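November, notebook p. 133
White chair, cleaning + foot check
Bench notes, copy to Érica Cordeiro

Started 9:40, late, hunting for the Vinico cleaner. Was behind the Lasside boxes the whole time. Please put it back on the low shelf, label out.

Chair is for the Prendergast waiting room job. They want to know if the old ones can stay or if they have to order new. We said we'd look at one properly first and then talk about the rest. So this is the one.

Complaints as written on the tag: rocks, scuffs the floor, "dirty underneath." The last one seems a funny thing to complain about in a chair but ok, they have it upside down on tables every evening when the floors get mopped so people do see it.

Underside first. Black plastic over the table so grit shows up and we're not grinding it into the seat.

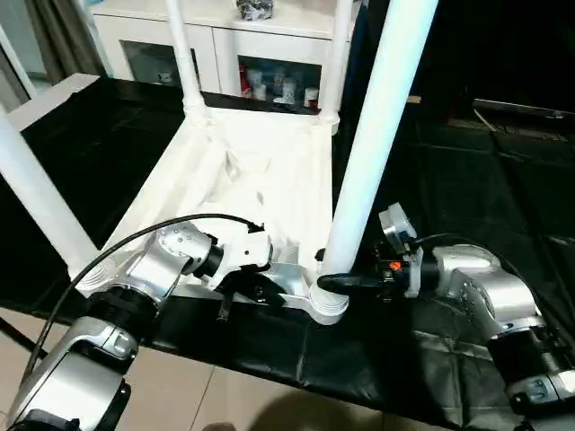 Soft brush along the molded ribs before any liquid, otherwise it turns to paste and sits in the corners. Then cleaner at 1:70, cloth, second cloth. Rim of the seat last. Do not use the green pads, they take the shine off and you can't get it back (see the stool, sorry).

Feet: check all of them for grit pressed into the bottom. Twist gently, don't pull. If one spins freely write it down, don't glue it yet. Érica wants to decide glue vs new feet for the whole batch at once.

Old note from the stools said wipe with alcohol after. Skip that here untill we've tried it on a hidden spot.

Room stuff. Black sheeting stays down on the floor until the whole batch is done. Mind the folds over by the glass-front cabinet, that is where I keep catching my toe. Flatten + tape. Tape is Uvis, the wide one. Not the brown tape, leaves gum on everything. And cleaner bottles don't go in the cabinet, even for lunch.
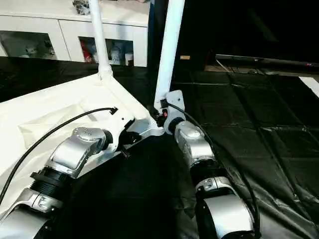

Rocking test

Flat board, 200 mm square pads under the feet, chair upright. Press front left, back right, then swap. Feeler gauge under whichever foot lifts. Up to 3 mm we can fix with the foot alone. More than that and it's a bent leg or a tired joint, and then it's Prendergast's money not ours.

Do it twice with the board turned around the second time. The board is not as flat as I thought. Wrote a whole page of numbers last month before I noticed, all crossed out now.

Gauge goes back in its sleeve. It was in the sink. Why. 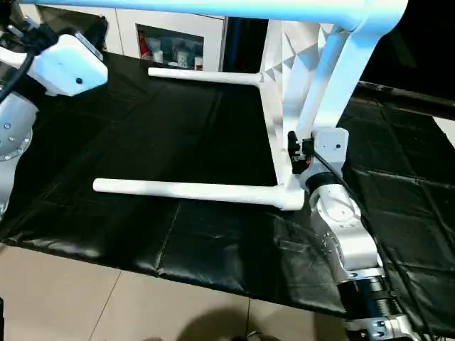
Leg joints want a separate look from the feet, because a leg can be straight and still be loose at the top. Best done with the chair on its side on the black mat. Run a fingernail around the flare where each leg meets the body and feel for a step or a hairline. The lower one sits a little clear of the mat so a fingertip goes under there, no need to lift anything. Then the angular facets: dust likes the valleys, dry brush again, small one, work toward the legs. Lamp down low or the gloss hides every scratch.

To do
- ask Prendergast what they mop with, could be whats making the scuffs
- more cloths
- hidden spot test w/ alcohol, write result HERE not on the box lid
- Érica: feet, glue or new? need to know before I open the next one
- recheck the board against the long straightedge

Stopped 12:15. Cleaner left on the low shelf, label out.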